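Speaker notes: "A board for every small part"
Zirnby assembly evening, 25/02/2020
Time for the talk: 17 minutes, then questions

Before I start

Check that the microphone is on. Speak slowly. The people at the back did not hear the first speaker last time, so I ask them at once if they can hear me.

Opening

Good evening, and thank you for coming. My talk is about a very simple thing, a layout board. I mean a flat board on which every part of a small assembly has its own place. I work with such boards at Zervas, where we put together kits of small mechanical parts, and I have made many of them, good ones and bad ones.

(Ask: who has ever finished an assembly and found one part left in the box? Wait for the hands.)

In our old way of working we poured the parts in a tray and looked for each one when we needed it. For a kit of six parts this is fine. For the Kumitero kit, where many parts are similar, it was a daily annoyance. A person took a spacer, thought it was the right one, and found the mistake only when the cover did not close.

What a layout board does

The board answers two questions before you touch a tool. Is everything present? And where does each thing go? If a place is empty, you see it quickly. You do not need to read the list again.

I want to say a word on colour. We like a strong difference between the board and the parts. White with blue is very good for the eyes, also in the evening when the light is weak. Our first board was grey with grey parts, and I do not recommend it to anyone.

The second point is the outline. A shape drawn or cut in the surface tells the hand where to go. You can draw it with a pen for the first trial, and cut it when you are sure. Please do not cut on the first day. I did, and I had to throw away a good sheet.

(Show the slide now. Give people a moment to look before I speak again.)

The biggest blue piece in the upper area is the gear-shaped pulley, near the top right of the board. It has a raised hub and a stepped rim. Look just to the left of it and you find a small circular outline. There are also white plates with holes cut out, on a board of the same colour, so with them the shape must do the work that colour does for the blue parts.

I like a dark, matte table under a white board. The border of the board is then very clear, and a small thing that rolls off is easier to find if it is a light colour.

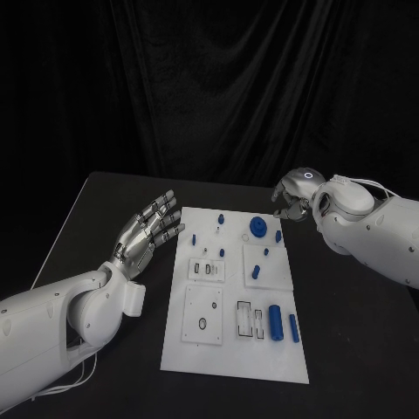
How to make your own board

Start with the biggest part. Put it near a corner, and not in the middle, where your hands must pass all the time. After this, place the parts that touch it in the finished assembly. The small ones come last.

Leave space for fingers. This was my most common mistake. A part can lie very nicely in its place and still be impossible to pick up. On the Mivex board I had to move almost everything after the first trial.

Write the part numbers beside the places, never under the parts. When I had part 2869 and part 1290 side by side, with the numbers hidden below them, people lifted both parts to read and put them back in the wrong order.

Keep the surface clean. Dust is nothing terrible, but metal chips are, because they go into the holes. A soft brush is enough.

If there is time

Tell the story of the board that we made in July, which was too long for the cupboard. Pass the wooden test board through the rows and ask for it back before the break.

Questions they may ask

What thickness? I use what is stiff enough not to bend when I carry it with one hand.

Can one board serve two kits? Yes, if you mark them in two colours. With three kits I would make a second board.

Where do I store it? Standing on the long side, with the parts taken off.

Last thing: the drawings are on the table by the door, please take one copy each. Thank you.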